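4.2 Reputation costs and the July vote

The claim that Vídalín's hard line on the Skurnon loan hurt its standing abroad is often repeated and rarely tested. We coded 191 editorials from 14 outlets. Only 16 tied the loan terms to any wider view of the country, and 2 of those later softened their position. This is thin support for talk of lasting damage — and editorials are a poor stand-in for public opinion in the first place.

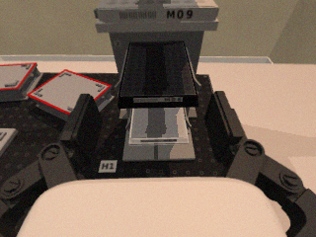 Figure 3. Rendered view of an instrument labeled M09, with a black plate held over a light gray plate nest.

4.3 Limits of the Sanbridge survey

The Sanbridge survey is usually cited against us. Its main question asked whether leaders had been "too harsh," a wording that invites agreement. It also left out Vumel, the lender with the most to lose. We do not see how a national mood can be read from it.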